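How to brief a guest speaker for your event

Booking a speaker is only half the job. The briefing you send afterwards decides how well the talk suits your audience, and it can usually fit on two pages.

Start with the basics. Give the venue address, the arrival time, the running order and a mobile number for whoever is meeting them. At Plikgate we put Oliwia Kwiatkowski's number at the top of page one and again at the bottom.

Next, describe the audience. Job titles help, but what they already know helps more. A panel on machine learning for 19 finance directors needs a different pitch from the same panel for graduates.

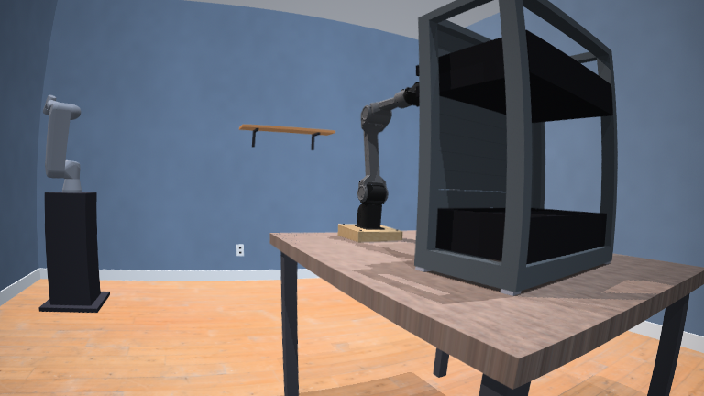
A rendered room with a wood-topped table and a dark open rack.

Then set out the format – keynote, interview or panel – and how long the speaker has, with questions listed separately. If there is a moderator, send five draft questions and ask which the speaker would like to drop.

Agree the technical details in writing: slides or no slides, type of microphone, recording permissions. Ask for slides two days ahead.

Finally, arrange a short call. Verna Greenberg keeps hers to the opening, the close and any subjects to avoid. Send the final version of the briefing after the call and mark any changes in bold.

Invoices and travel claims go on a separate sheet.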